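Speaker notes, Karholm meetup, "Holding the robot's hand"

Slide 1. Say hello. Mention that Skillero is a small group and that the coffee is better at Keltero. Move on before they check.

Slide 2. The promise: show the robot a job, the robot does the job. Pause. Let the people who have tried it laugh first.

Slide 3. Two ways to show it. By hand, you grab the arm and push it through the motion, and find out how strong your shoulders are. By remote, you sit with a controller and discover you have no depth perception. We did both. The remote set is 2000 demonstrations, of which 233 had to go. Most of those were me, practicing.

Slide 4. What a bad demo looks like. Hesitating over the part. Correcting twice. Wandering off to the left while thinking about lunch. The policy learns all of it faithfully, lunch included.

Slide 5. House rules, the short version:
Same start pose every time.
Swap operators after 4 bad takes in a row.
No talking to the operator — this means everybody.

Slide 6. Leave both up while I drink some water. The tags let us log where the parts are during a demo. 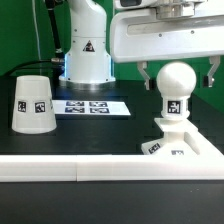
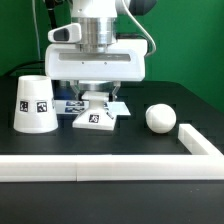

Slide 7. Questions. Last time, in May, Aravena asked whether a clumsy operator might be worth keeping on purpose, so that the robot sees how to get out of trouble as well as how to avoid it. I said we would look into it. Aravena replied that recoveries should then be labeled separately, and that throwing out 233 takes before anyone had sorted them was a waste of good mistakes.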